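From: Catarina Guerreiro
To: tabletop-seasonal list
Subject: Re: small pumpkins, one plate or two?

> I have two of the little striped pumpkins and one lavender plate
> for the long white table, and I can't decide if both should go on
> the plate or only one. Also, does anyone know if the Nollby plates
> stack with the older Caputo ones? I have to order before the end of
> the month and would like to get the sizes right the first time.
>
> Sundar

I would put one on the plate and leave the other on the table to the right of it. I tried both together at home on a plate of a similar size and they sat on the rim and kept sliding. One in the middle looks settled, and the second one gives you something to move when you need the space for a coffee cup.
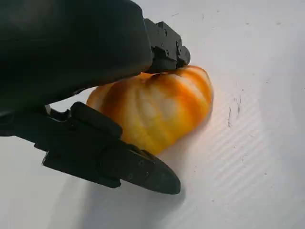
The other thing to think about is the color of the table. Orange is strong on white, and the cream stripes soften it a bit. If you use plain orange pumpkins you may want a cloth under them. With the striped ones I would leave the table bare and keep the plate as the only other color, or add one mug in a blue or a green. I wouldn't add candles. Ours dripped last year and the wax took most of a morning to get off.

On the stacking question, I have both. The Nollby plates go inside the Caputo ones but not the other way around, so keep the Caputo at the bottom of the pile. My Nollby ones measure 159 mm across the flat part, and I measured three of them. The rims are a little different from plate to plate, so I put a paper napkin between each one in the cupboard. Paper towel works too but it leaves lint.

The order number I used for the set in lavender was 314. There is a gray that looks almost the same in the Vukex catalog - check the name on the order form and don't go by the little color square. I got the wrong one the first time and had to mail it back at my own expense. 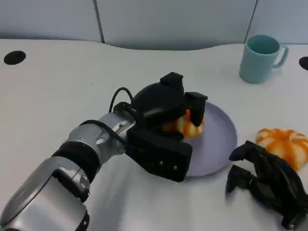 Can the toy pumpkins be stored with the plates?

Keep them in a separate box. The plates are heavy once they are stacked and will dent anything soft, and the ridges on the pumpkins pick up dust if the lid doesn't close. I use a shoebox with a sheet of tissue over the top, and write the contents on the short end so I can read it on the shelf.

As for how long to leave them out, I start when the real ones show up at the farm stand and put them away before December. After that the same plate gets pine cones or a few oranges. It is the right size for four oranges if they are small.

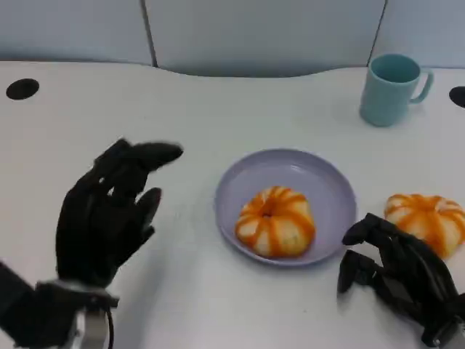 If you do go with a mug, put it toward the back with the handle turned out to the right. People reach over the plate otherwise and the pumpkin gets knocked. You could also keep pencils in it, if the table gets used for work during the day.

One correction to my earlier message about the list archive. I said it had 3,000 posts, and it has more than that now, so searching for "plate" alone will bring up far too much. Put "lavender" in as well and you should find the old thread about rims.

Let me know which color you order.

Catarina

Tabletop-seasonal mailing list | Contact the list owner | Back to top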